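About Prenamau

Prenamau makes practice kits for people who want to learn how robot arms handle everyday things. We started in a spare room above a bike shop in Barbosa with one arm, a box of groceries, and a lot of broken mugs. Today there are seven of us, and we still argue happily about which bottle is the hardest to pick up!

Our main product is Nustevow, a simulated tabletop that runs on an ordinary classroom computer. You get an arm, a table, and a library of 140 objects to put on it. Students can stack a tray, shelf, or wooden block wherever they like, crowd the table with cans and potted plants, and then write a program that has to cope with the mess.

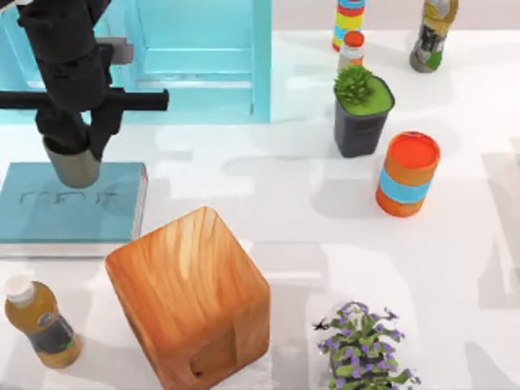 We love the mess. A clean table with one cube on it is fine for a first lesson, but the fun begins when a tall bottle is in the way and the arm has to find another route (our own first attempts were pretty clumsy). Every kit comes with 35 ready-made tasks, sorted from gentle to maddening, and teachers can build their own and share them.

Some 3 new object packs come out each year, the next one in December. Most of the ideas come from schools, so please keep writing to us. The Patell pack, with all its odd-shaped kitchen jars, began as a class wish list.

Want to try it? Ask for a trial copy through the contact page and we'll help you set it up.

Page updated 6 Oct 2020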